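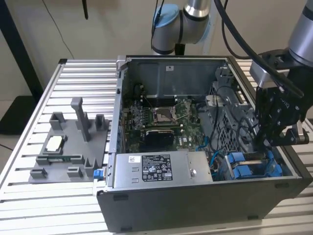 工作记录 2024年5月19日

事项:Samgate旅馆客房试住检查及预订页面文字核对
记录:Brynhildur Snorradóttir
抄送:Bech客房组、Vonora预订页面编辑组

一、承接上次记录

上次遗留的三项中,窗帘滑轨与淋浴隔断两项已由馆方处理,本次复查无异议。床头阅读灯一项仍未关闭:二层临街房间的灯臂松动,调至阅读角度后会自行下垂。馆方答复配件已订,到货日期未定。此项继续保留,不计入本次评分。

二、试住房间

本次试住两间,二层临街一间,顶层朝院一间。两间均为标准双人房,家具布置一致,墙面同为浅灰色,区别在于层高与朝向。顶层房间屋顶倾斜,靠窗一侧成人无法直立,而现行页面写作“宽敞明亮的阁楼客房”。“明亮”可以保留,“宽敞”建议删去,改为“斜顶客房,窗侧净高较低”。身材较高的客人如因此要求换房,前台目前没有统一的处理办法,需由馆方书面确认。

夜间噪声按既定方法测听,即关窗、关闭通风、熄灯后静听。临街房间可辨出车辆起步声,频次不高;朝院房间可听到厨房排风,夜间停机后安静。晨间排风重新启动的时间早于早餐供应时间,已请馆方核实能否推迟。

三、床品与卫浴

床垫软硬适中,两间无明显差异。枕头仅有一种高度,页面所称“枕头可选”与实际不符。前台解释备用枕存于布草间,客人提出后可送至房间,但房内无任何文字提示。处理意见:或在服务指南中补入说明,或从页面删去该句。

顶层房间热水出水较慢,水温稳定后无波动。浴室地面排水正常。毛巾数量与标准相符,其中一条边缘脱线,已当场更换。
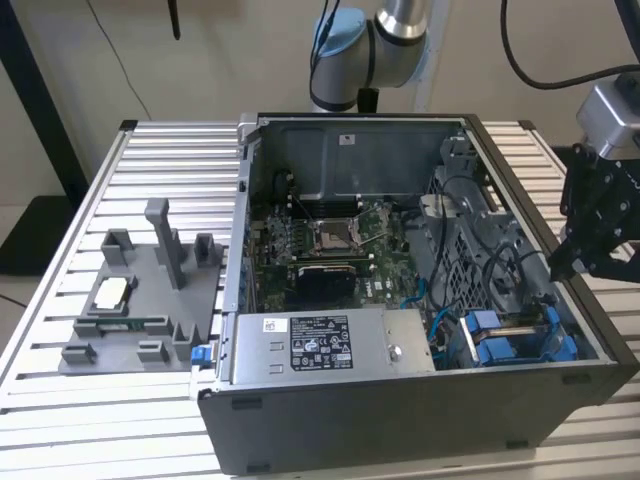

四、前台与入住手续

入住手续用时九分钟,超出本组所定标准。主要耗时在于登记信息需录入两次:一次录入预订系统,一次抄入纸质登记簿。馆方表示纸质登记簿沿用多年,暂无取消计划。本组意见为,登记簿如须保留,可改为由系统打印后请客人签字。

押金说明口头清楚,书面缺失。离店时退还押金无延误。行李寄存处无编号牌,仅以手写纸条区分,旺季恐生混淆,列为改进项。

五、早餐

供应地点为底层餐室,设二十六席。热食品种少,面包与奶制品质量良好。页面注明“全天供应茶水”,实际茶水台于早餐结束后即撤走。此句须改。

素食客人可单独点餐,须提前一晚告知。该要求目前只写在餐室门口,入住时未作提示,建议并入欢迎卡。

六、页面文字核对

Vonora页面现有介绍文字共544字,逐句对照后,意见如下。

“步行可达Alline广场”:属实,但途中有一段台阶,携带大件行李者不便,应予注明。
“家庭旅客首选”:无依据,删去。馆内无婴儿床,加床须另行付费。
“无线网络覆盖全馆”:顶层走廊尽头信号弱,房间内可用。措辞改为“客房及餐室提供无线网络”。
“房间色调统一,家具相配”:属实,保留。
“性价比之选”:属评价性用语,按编辑规范不由本组判断,退回页面编辑组处理。
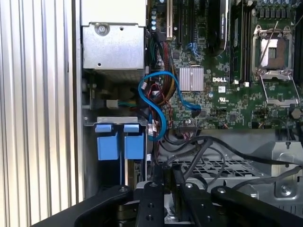 核对中另发现房型名称前后不一。价目表称“标准双人房”,页面称“舒适双人房”,确认邮件又称“双人间”。三处应统一,以价目表为准。已有客人来信询问是否被降级安排,可见此事并非小节。

七、评分

客房维持原分。清洁项上调一级,理由为浴室接缝及窗槽较上次有明显改善。前台项下调一级,理由见第四节。早餐项不变。总评不变。Bech客房组如对前台项有异议,请附书面说明,不接受口头更正。

八、待办

馆方:答复灯臂配件到货日期;确认斜顶客房换房办法;核实排风启动时间。
页面编辑组:按第六节修改文字,改后稿先送本组过目再行发布。
本组:六月复查,届时改住二层朝院房间,该房型至今没有试住记录。复查时带上旧版服务指南,逐页比对。

另记:钥匙已交还前台,收条夹于本册末页。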